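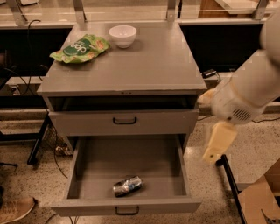 Two-drawer metal cabinet, break area, ground floor. Both drawers open. See item 4.3.

Sarnora Building, Ground Floor and Mezzanine
Furniture, Storage and Walkway Inspection
Checklist with comments

Date of inspection: July 5, 2023
Site: Sarnora Building, Gimuvcombe
Areas covered: reception, open office, copy room, break area, records room, mezzanine stores
Areas not covered: plant room, roof, loading dock (separate schedule)
Previous inspection: June, same areas

Rating key
OK = meets the site standard
MINOR = correct within the normal maintenance cycle
ACTION = correct before the date set by the building office
N/A = not present in this area
N/C = not checked

Comments are given only where the rating needs one or where a condition has changed from the June sheet. Item numbers follow the June sheet so the two can be read side by side. Gaps in the numbering are items withdrawn from the form.

SECTION 1. WALKWAYS AND FLOORS

1.1 Main walkway, reception to rear exit, clear to full width: OK

1.2 Secondary walkways between desk rows clear: MINOR
Comment: Row C has a coat stand placed at the end of the desk run. It narrows the walkway but leaves the required width. Move it to the wall side.

1.3 Floor surface sound, no loose or raised sections: OK
Comment: The carpet tile reported lifting in June outside the copy room has been replaced. Edges are flat and firm.

1.4 Terrazzo floor, cracks and worn joints: MINOR
Comment: One hairline crack near the reception door. No height difference across it. Length unchanged from June. Continue to monitor.

1.5 Entrance matting seated in well: OK

1.6 Cables crossing walkways covered or rerouted: ACTION
Comment: Extension lead to the reception display runs across the visitor route with no cover. Same finding in June. A cover was ordered then but is not fitted. Reroute along the baseboard or fit the cover.

1.8 Floor markings at mezzanine stair legible: OK

SECTION 2. DESKS AND WORK TABLES

2.1 Desks stable, no rocking under hand pressure: OK

2.2 Leveling feet present and adjusted: MINOR
Comment: Feet missing on the copy room work table, rear left. Table has been packed with folded card. Fit a replacement foot and remove the card.

2.3 Work surface edges free of splits and lifted trim: MINOR
Comment: Trim lifting on the long side of the reception counter, staff side. It will catch sleeves. Glue and clamp.

2.4 Height-adjustable desks travel full range without binding: OK
Comment: Tested unloaded and with normal desk contents. One unit in Row B is slow on the way up. Within the limits in the Palell handbook.

2.5 Under-desk storage leaves knee space: OK

2.6 Monitor arms tight at clamp and joint: OK

SECTION 3. SHELVING AND TALL UNITS

3.1 Units over shoulder height fixed to wall or floor: ACTION
Comment: Records room, unit R6. The upper wall bracket is in place but the screw is missing. The unit moves at the top when pushed. Refix before any further loading. A tag has been attached.

3.2 Load notices displayed and legible: MINOR
Comment: Mezzanine bays are marked 200 lb per shelf. The notice on the end bay has faded and cannot be read from the aisle. Replace like for like.

3.3 Shelf loads within posted limit: OK
Comment: Loads assessed from box labels. Heaviest shelf found was 180 lb. No redistribution required, but do not add to that shelf.

3.4 Heavy items stored at waist height or lower: MINOR
Comment: Paper cartons have been put back on the top shelf in the copy room. Move down.

3.5 Shelf clips and beam locks fitted: OK

3.6 Uprights free of dents and bends: OK
Comment: The scrape recorded in June on the first mezzanine upright is paint damage only. Checked with a straightedge. No change.

3.7 Clear space kept below sprinkler heads: OK

3.8 Step stool available within reach of tall units: MINOR
Comment: Stool assigned to the records room was found in the break area. Return it. Rubber feet are in good condition.

SECTION 4. DRAWERS AND CABINETS

4.1 Cabinets level and stable with drawers closed: OK

4.2 Anti-tilt interlock prevents a second drawer opening: ACTION
Comment: Applies to the four-drawer filing cabinets in the records room only. On cabinet F3 the interlock does not engage, and two loaded drawers can be pulled out together. Keep the upper drawers locked until repaired. The remaining cabinets in the row passed.

4.3 Low metal cabinets, drawers and runners: MINOR
Comment: Break area cabinet, gray, two drawers. Lower drawer holds a crushed can. Runners travel freely and the end stops hold. Upper drawer needs a firm push over the last part of its travel. Clean and lubricate the runners. This type has no interlock and is not required to have one at this height. Snack packaging and bowls to be cleared from cabinet tops at the end of each day, as in the break area rules.

4.4 Handles secure, no sharp edges: OK

4.5 Drawers left closed when not in use: MINOR
Comment: Open drawers at shin height are the most common cause of minor injury recorded at this site. Reminder to be repeated in the next building notice. Applies to all areas.

4.6 Locks operate and keys are held centrally: MINOR
Comment: Key register lists a spare for every cabinet. The spare for F5 is not on its hook. If it cannot be found, change the lock barrel and update the register.

4.7 Labels match contents: N/C
Comment: Records room labels are being reissued. Check at next inspection.

4.8 Flammable or corrosive products kept out of general cabinets: OK

SECTION 5. SEATING

5.1 Five-point bases intact, all casters fitted: OK

5.2 Gas lifts hold height under load: MINOR
Comment: Two chairs in Row A sink under load. Both withdrawn from use and moved to the repair bay. Replace the lift cylinders or dispose of the chairs.

5.3 Casters suited to floor type: MINOR
Comment: Hard casters are in use on the terrazzo at reception. They roll too easily when the user stands up. Exchange for soft-tread casters.

5.4 Visitor seating stable, fixings tight: OK

5.5 Stacked chairs within posted stack height: OK

SECTION 6. EXITS AND STAIRS

6.1 Exit doors open fully from inside without a key: OK

6.2 Exit signs lit and visible from the walkway: OK
Comment: Sign above the rear exit is partly hidden by a hanging banner when seen from Row D. The sign is still readable from the walkway, so the item passes. Raise the banner when it is next changed.

6.3 Nothing stored on or under stairs: ACTION
Comment: Flattened cartons found under the mezzanine stair. Remove to the recycling cage. Storage under this stair is not permitted for any length of time.

6.4 Stair nosings fixed and visible: OK

6.5 Handrails firm along full length: OK

6.6 Gate at mezzanine edge closes by itself: MINOR
Comment: Gate closes but does not always latch. Adjust the hinge spring. If adjustment does not correct it, replace the spring.

6.7 Extinguishers in position, pins and seals intact: OK

SECTION 7. LIGHTING AND POWER AT FURNITURE

7.1 Desk power modules fixed and undamaged: OK

7.2 No extension leads plugged into other extension leads: MINOR
Comment: One case found under a desk in Row C. Disconnected during the inspection.

7.3 Lighting adequate at storage aisles: MINOR
Comment: Lamp out over the end bay of the mezzanine. Replace at the same time as the notice in 3.2 so the lift platform is needed only once.

7.4 Break area appliances carry a current test label: OK

7.5 Light sensors in records room hold long enough for normal use: OK
Comment: Hold time was extended after June. No complaints recorded.

SECTION 8. RECORDS

8.1 Furniture asset register up to date: MINOR
Comment: Register shows 1,347 entries for the building. The chairs withdrawn under 5.2 must be marked out of service. The replacement work table listed for the copy room has not been delivered and should not appear as in use.

8.2 June actions closed: MINOR
Comment: Carpet tile (1.3) and sensor timing (7.5) closed. Cable cover (1.6) remains open and is carried forward as ACTION.

8.3 Incident book reviewed: OK

8.4 Handbook copies available for adjustable furniture: OK
Comment: Palell desk handbook is held at reception. The copy in the open office is an older issue. Remove it.

ITEMS RATED ACTION

1.6 Reception display cable, cover or reroute
3.1 Records room unit R6, refix at top
4.2 Filing cabinet F3, interlock
6.3 Mezzanine stair, remove cartons

Access note: work on R6 and F3 requires the records room to be closed to staff. Schedule both for the same visit. F3 must be emptied before the interlock is exposed, and the contents may be held in the lockable cage on the mezzanine, subject to the shelf limit in 3.2.

Parts to order: leveling foot (2.2), load notice (3.2), soft-tread casters (5.3), lamp (7.3). Lift cylinders (5.2) only if the chairs are to be kept.

Return completed action slips to the Gimuvcombe building office. Slips without an item number will be sent back.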